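**Student cup, simulation track: gripper closes but the object slides out**

---

**nirar_team** — August 22, 2020

Hello all. I am writing for our university club, we take part in the simulation track of the Steltden student cup. English is not my first language, so please ask if something is unclear.

Our task is to pick up one small object from a flat surface and lift it. With the cube and the cylinder we have no problem. With the irregular shapes the fingers close, the object turns a little, and then it slides out to the front. We trained for 4000 episodes and the curve became flat after 2212. Reward is only for lifting, nothing for contact.

View from the wrist camera, before closing:
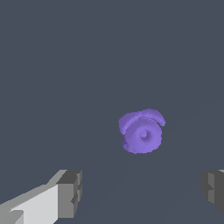

*Purple test object, fingers open. Start of the grasp attempt.*

The object is round with a curved flap over the top and a small lobe on the lower left side. I suspect that one finger touches the lobe first and pushes everything around. My teammate thinks it is the friction value. We have discussed this for two evenings already and we do not agree, so I am asking here.

---

**werunent**

Your teammate is right, I think. What friction do you use? The default in the Adjei starter kit is very low, and a cube forgives this because it has flat sides. A round thing does not. Try to double it before you touch the reward.

---

**oddbearing**

I disagree with werunent. If you raise friction until it works, you have solved a different task, and the judges run your policy with their own values. We did this in April and our score on their machine was terrible.

Look at your picture again. The object is farther away than the fingertips and a bit to the right of the middle of the gap. If you close from there, you will pinch the near edge and squeeze it out like a wet soap. I would check the approach first.

---

**nirar_team**

Thank you both. werunent, we use the default of the kit, we never changed it.

oddbearing, this is interesting. The hand should still go forward after this moment, but I am not sure that it goes far enough. I will print the distance at the time of closing.

---

**werunent**

Fair point about the judges, but the rules page says that their friction is "within a range". So train over a range. This is not cheating, and default only is also a bad choice.

---

**oddbearing**

Range is fine. Just not one high number.

---

**nirar_team**

I have the numbers now. In 1198 of the failed attempts the hand closed too early, before the object was between the fingertips. So it was mostly the approach — my lobe theory was wrong for these, and the friction theory also. We added a small reward for being centered and the new training is running. I will also randomize the friction, my teammate insists.

Is it normal that the first 3 checkpoints do not lift anything at all? The old version learned the cube faster than this.

---

**oddbearing**

Yes, ours did the same. Leave it running overnight.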